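Vanwood serving counter and store room: November progress report

Hello again, and thank you for being patient while I got this one written up. You asked for less about the big plan and more about what's been done day to day, so I've tried to stick to that (I do wander, sorry in advance!).

The short version is that the counter side of the grant is nearly spent and nearly finished, the store room behind it is better than it was, and the opening hours are still the thing I'm least sure about. We had 1,007 pounds from you for this part. Up to the end of the month 261 of it was still in the account, and I'd like to keep that back for the cold shelf if you're happy with that. There's more on the cold shelf further down.

So, the counter. It used to be where everything landed - post, samples, people's bags, all of it. I've spent most of the last few weeks deciding what deserves to live on top and what goes underneath, and then changing my mind. The takeaway cups are the red ones with the white lines on them and the black lids. I did look at plain brown cups from Hanus, which were a little cheaper, but the red ones show up from the door and I think they're worth it. We ordered 1,000 and they came in one delivery, which is a lot of cups when you're the one finding a home for them.
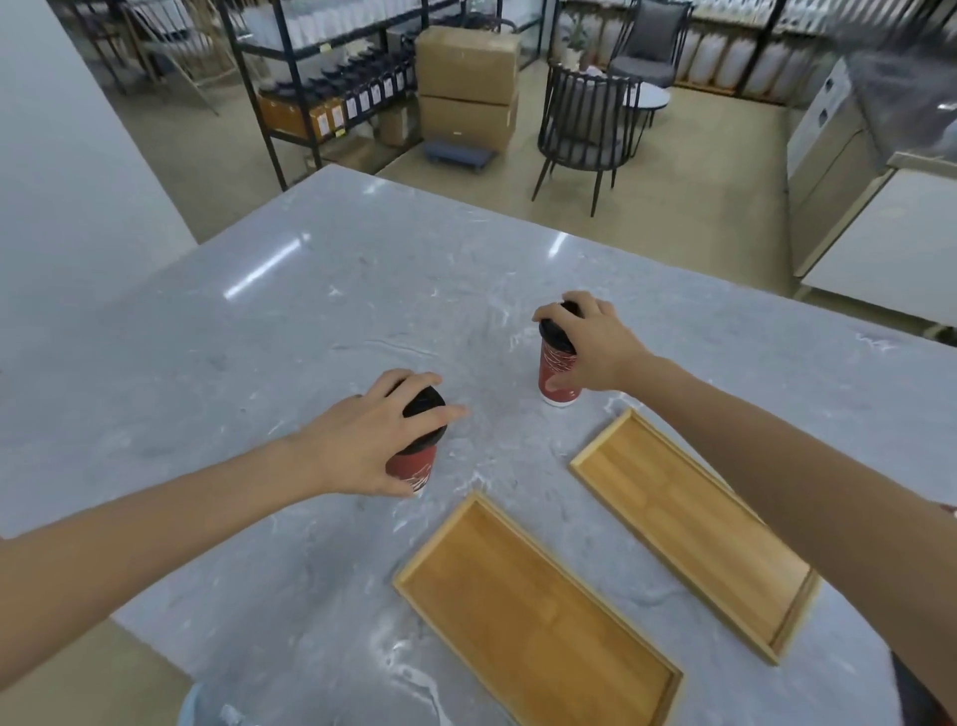

The bamboo trays are the other new thing and I'm very fond of them. They're a sensible size to carry with one hand, the rim is low enough to wipe out in one go, and they look nice sitting side by side. I'd thought of getting bigger ones and I'm glad I didn't, as the bigger ones would have eaten up the whole working space. What I haven't settled is which way round they should sit. Straight on to the edge looks tidy but people knock them with their sleeves. At a slant they seem to get left alone. We'll see which way wins.

The marble pattern on the worktop was a worry when we chose it (does it hide crumbs? yes, it does, far too well) so closing down now includes a proper wipe with the lights full on, looking along the surface instead of down at it. It takes a few minutes and I've added it to the sheet on the inside of the cupboard door.

In the store room, the black metal shelving has been the biggest help. Small bottles have a row to themselves and boxes go lower down. I had a go at labels and the first lot peeled off within days, so I'm trying the Negussie ones next, which are meant for cold rooms and ought to cope with ours. Cardboard is still creeping back onto the floor. I know we promised you a clear floor in the last report and I can't say we've got there yet. I take boxes out at the end of the afternoon and by the next morning there's another one by the shelves.

Tidying has gone much better since I split it in two. Top first: lids on, trays back, any wrapping off the counter and into the bin straight away. Then the shelf beneath, where the pan, the translucent grey storage box and the cloths go. I used to do it all in one sweep and always ran out of steam before the bottom half, so things were shoved in any old how and I couldn't find a cloth when I wanted one.

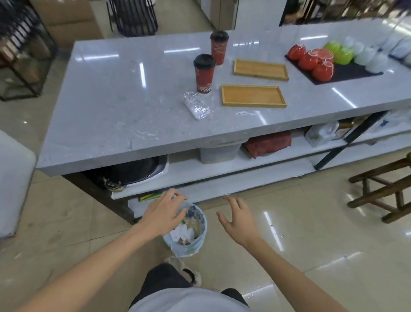 I'd also like to own up to the bin question, which I made far too much of in the last report. I'd asked for money for a big pedal bin and I'm withdrawing that. A small round one with a liner does the job perfectly well as long as it's emptied at lunchtime and again at close, and it can be moved to wherever the mess is being made. That saves us the cost of the pedal bin and a good bit of floor.

The display on the counter gets more comments than anything else we've done. The fruit on the dark slate draws people over, and they do seem to stay and chat once they're there, which was half the point of the application. I'd like to try a second board nearer the window in the new year, with greens on it perhaps. I'll cost it properly before I ask.

Still to do before the next report:

The cold shelf. I've got 2 quotes, one of them from Jollumberg, and they're nowhere near each other. I'm going back to both with the same measurements.

A lip or strip along the front of the lower ledge, so flat things stop sliding forward.

Opening hours. Mornings are busy, after three o'clock is very quiet, and I can't decide whether to close earlier or put something on.

If you'd like to come and see it, before ten is best. I'll make you a coffee in one of the famous cups.

Comments (3)

Glad the pedal bin has gone, it was a lot of money for a bin. Happy for the balance to go towards the cold shelf, just send both quotes over first.

We had the same trouble with labels in our store. Wipe the shelf edge with a bit of vinegar and let it dry before you stick them on. Made all the difference to ours.

Please don't close earlier! After three is the only time I can get in.

Related items
Vanwood: October progress report
Vanwood: choosing the worktop
Store room shelving, what we bought and why
Cold shelf quotes (to follow)
How to set out a small grant report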